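Teaching a gripper to fold: speaker notes, student robotics project evening
Gerrit Bosman, Mimis club
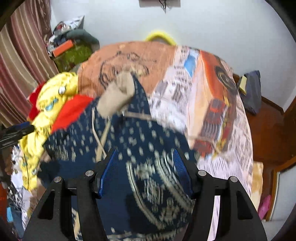 How long does it take a student team to teach a robot to fold a hoodie?

Longer than the project plan said. We gave it one term, and by January we had a sleeve fold that I would call passable on a generous day.

(Pause. Let the parents laugh.)

Why clothes. Fanni Győri picked them over blocks. I argued for blocks and still would. A block stays where you leave it. A hood doesn't, and drawstrings are worse – you plan a grip on the cloth and come up with the string.

The numbers. The team wanted 1000 demonstrations, a figure taken from a slide at another club's open evening. I asked what the thousandth would teach that the first few hundred hadn't. Still waiting. Say this kindly, Fanni is in row two.

Testing. Ákos Rácz ran 8 trials on a garment the software hadn't met before. It managed 3. On the poster this became "works on unseen clothing". Please read posters slowly, ours included.

What I do rate:
- The students keep every bad attempt, with a note on where the grip went wrong.
- They practise on bedding with prints all over it. A plain table flatters the software.
- Ostap's log is readable by someone who isn't Ostap.

(If short of time, skip to the budget.)

Budget. Spare finger pads, mostly. Don't get drawn into the laptop question.

Next term: the same task, four garments, and a pass mark written down before testing begins. Magdolna Bakos will hold the sheet and the students won't see the garments until the day.

Questions. Someone will ask when it can do their ironing. Say no date.

Related items
Divico line follower: what went wrong at the heats
Jisix arm kit, second look
Notes from the Deák workshop

We use cookies to remember your settings. Accept | Manage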